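Call for Participants: Manual Sorting and Hand Fatigue in Adults Over 50

The Inthorpe Center for Occupational Hand Studies is recruiting adults for a study of grip endurance and sorting speed. The study is funded by Lindqvist and runs through April. Applications opened on 11 January 2022.

Participants attend two sessions of 60 minutes each. Both sessions consist of light tabletop tasks, with rest periods scored on a self-report scale. No strength testing to maximum effort is involved.

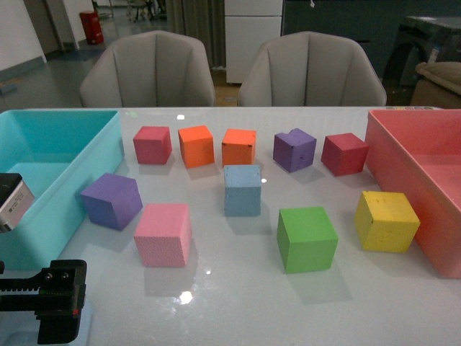
Foam cubes and open bins on a white tabletop.

Eligibility. Applicants must be 50 or older, able to sit upright for 30 minutes without a break, and free of hand or wrist surgery in the past year. Mild arthritis does not exclude an applicant – please state it on the form. Corrected vision is acceptable. Applicants with a diagnosed color vision deficiency are assigned to a separate group and should also state this.

Compensation is paid by check after the second session. Parking at the Titier building is free with a permit, which is mailed with the appointment letter. Travel costs are not reimbursed.

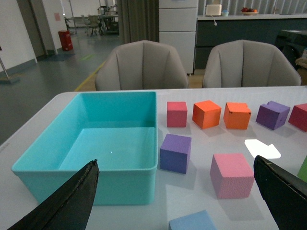 Hand fatigue is recorded before and after each block on the Ellumon scale, a short written form completed by the participant. Scores are entered by study staff and stored under a code number. Materials are light and soft, so applicants with reduced grip should not rule themselves out. The turquoise bin is open at the top and has a rolled rim; participants who find reaching over a rim difficult should note this under item 4 of the form. Forearm supports are available on request.

Participation is voluntary and may be ended at any point. Those who withdraw after the first session receive half the payment.

To apply, request the form from the study office at Inthorpe. Incomplete forms are returned once for correction – after that the place is offered to the next applicant.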